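Un mes con la Kisa de Grusisach: escuchar a los demás países contar su versión

Jonatan Viklund
18/10/2024

Los que me leéis desde hace tiempo ya sabéis que tengo una debilidad un poco antigua: me gusta escuchar las noticias de otros países tal como las cuentan ellos, con su sintonía solemne, su locutor de voz grave y ese repaso a las visitas de Estado que dura más que la propia visita. Leer un resumen de agencia está muy bien (yo leo unos cuantos cada mañana, con el café), pero oír cómo presenta una emisora oficial el discurso de su presidente es otra cosa. Se aprende mucho de lo que ponen primero, y casi más de lo que dejan para el final, detrás del tiempo y de los deportes.

Por eso, cuando en septiembre se me murió la radio vieja, después de tantos años y de tantos golpes, me puse a buscar otra de onda corta y acabé comprando la Kisa, de Grusisach. Me costó 100 euros, de mi bolsillo, y la he tenido encendida casi todas las noches desde entonces. Así que vamos con ella, sin prisas.

Lo primero que quiero decir es que suena de maravilla para voz. Para música ya es otro cantar, le faltan graves y los himnos nacionales quedan un poco de lata, pero ¡quién compra esto para escuchar himnos! La voz sale limpia, cercana, y tiene un filtro estrecho que ayuda muchísimo cuando dos emisoras se pisan. La otra noche estaba siguiendo un debate sobre un tratado de pesca, un tema que a mi familia le parece el colmo del aburrimiento y a mí me tuvo despierto hasta las tantas, y pude quedarme con la intervención entera sin perder ni una frase.

La memoria da para 754 emisoras. Confieso que al leerlo en el folleto me reí, porque mi radio anterior guardaba muy pocas y nunca las llené. Pues bien, ahora tengo un banco para los boletines en español, otro para los que entiendo a medias en francés y portugués, y un tercero para idiomas que no hablo pero cuyo tono me dice algo. Moverse entre ellos es sencillo una vez que le coges el truco a la rueda lateral, aunque el manual lo explica fatal y mezcla «banco» con «banda» en la misma página. Tardé dos noches en entenderlo, y eso que soy de los que se leen los manuales.

Funciona con 4 pilas normales o con el cargador. Agradezco lo de las pilas más de lo que parece: me la llevo al pueblo, donde el enchufe de la cocina hace lo que quiere, y además los cargadores baratos meten un zumbido en la onda media que te arruina cualquier rueda de prensa. Con pilas, silencio absoluto. Las mías siguen aguantando y no las he tratado precisamente con mimo, porque me he dormido más de una vez con el parte internacional puesto.

Ahora los peros, que los tiene. La antena telescópica baila en la base y a mí me da miedo doblarla. La luz de la pantalla es demasiado blanca para usarla en la cama. Y el reloj solo admite una zona horaria, cosa que en una radio pensada para escuchar el mundo me parece un despiste bastante gordo: yo quiero ver mi hora y la hora universal a la vez, que es la que usan las guías de frecuencias, y no andar sumando y restando con sueño. Lo he resuelto con una nota pegada en la tapa, pero vaya.

También probé durante una semana la Pruvar, que me prestó mi cuñado y que se anuncia como la rival directa. Es más bonita, eso se lo reconozco, y trae una funda estupenda. En recepción, sin embargo, se queda atrás en cuanto la señal flojea, y justo las emisoras que a mí me interesan, las de capitales lejanas con un programa de media hora en español, suelen llegar flojas. Si vivís en una ciudad con mucho ruido eléctrico os diría que ni lo dudéis, la Kisa, y con unos metros de cable en la ventana como antena suplementaria.

¿La recomiendo? Sí, y con bastante cariño. A quien solo quiera los titulares le bastará el teléfono. Pero si os gusta comparar, si en plena crisis diplomática os apetece oír a las dos partes la misma noche, una detrás de otra, y tomar notas en una libreta como hago yo, vais a disfrutar mucho. Le pongo un notable alto, y si arreglan lo del reloj le subo la nota encantado.
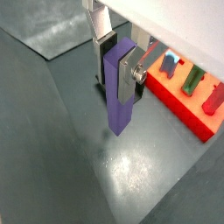 Tiempo de lectura: 4 minutos

¿Tenéis una Kisa u otra radio para seguir la actualidad internacional? Contadme en los comentarios qué emisoras os llegan bien por la noche y a qué hora, que voy actualizando mi lista.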